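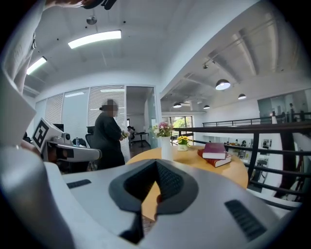
Repainting a spare room, looking for opinions on sheen
Grekholm Home Forum > Paint and Walls

ngaio_l
I'm down to two grays for the spare room and can't settle on a finish. The room is 6 feet by 11 with one north window. I want it light, close to the gray of the big curved plastic housing in my picture, and I'd keep the wood desk. The store pushed satin. My walls have old patch marks and I think satin will show every one of them. Would you go flat?

rizwan57
Flat. Satin on patched walls looks bad in side light. I did my hallway in satin and redid it in May.

Debashish W
Disagree. Flat scuffs if you so much as lean a chair on it. Skim the patches, sand, prime, then use eggshell. It's one extra day.

rizwan57
One extra day if you know how to skim. Most people make it worse.

tanvir_a
Prime the whole wall whatever you pick. Bare patch compound soaks up paint and you get dull spots even with flat.

Also watch the undertone. North light turns a lot of light grays blue. Paint a big piece of poster board and move it around for a couple of days.

ngaio_l
Did the board tonight. One of them does go blue by the window, so that one is out. Leaning eggshell if the skim coat goes OK.

Debashish W
Use a 10 inch knife and thin coats. Let each one dry overnight.

rizwan57
I'd still buy flat. Your walls though.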